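2023-05-05

So the Lennox loan is done, finally! I'd more or less given up on it. Catalina Herrera texted me at lunch with nothing but a row of exclamation marks, and I had to go hunting for the news myself (thanks, Cat). Kellska are letting us have him until October, and we cover half his wages, which for a club our size is still a gulp.

I'm happy, mostly. He's quick, he's left-footed, and we haven't had a proper left winger since Tadeo Troncoso did his knee at Jornasholm. Poor Tadeo. He played 58 games in a row before that and I don't think I ever saw him walk back after losing the ball. I still have his shirt from that season, the one with the collar that never sat flat.

What bugs me a bit is that Lennox hasn't played a full 90 minutes all spring. Kellska kept bringing him on for the last ten or so, usually when they were already losing, and you can't tell much from that. Cat says he looked bored. I say anybody would look bored stuck out on the wing for Kellska, they never pass the thing. 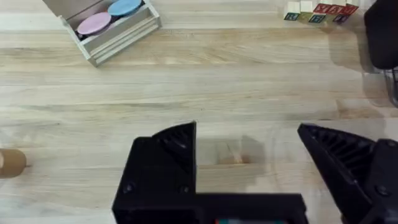

Later, after the game

Well, he didn't play! Sat on the bench in a big coat the whole night. The paperwork went in too late, according to the guy behind us, who always knows everything, so maybe the next one.

We won 2-0 against Flultora anyway. First goal was a scrappy one off a corner, I think it went in off somebody's hip, and the second was a penalty I wouldn't have given if I'm being fair. Flultora's keeper was furious and got himself booked for it. Tadeo was up in the stand with his leg stretched over the seat in front, and people kept stopping to shake his hand, which was nice to see.

Cat lost her voice by halftime. We stopped for fries on the way back and argued about who drops out once Lennox is ready. I'd move our number 10 back into midfield and leave everyone else where they are, she'd change the whole front line. We didn't settle it. Need to call her about tickets for the Jornasholm trip before they're gone, and find out if the early bus is running.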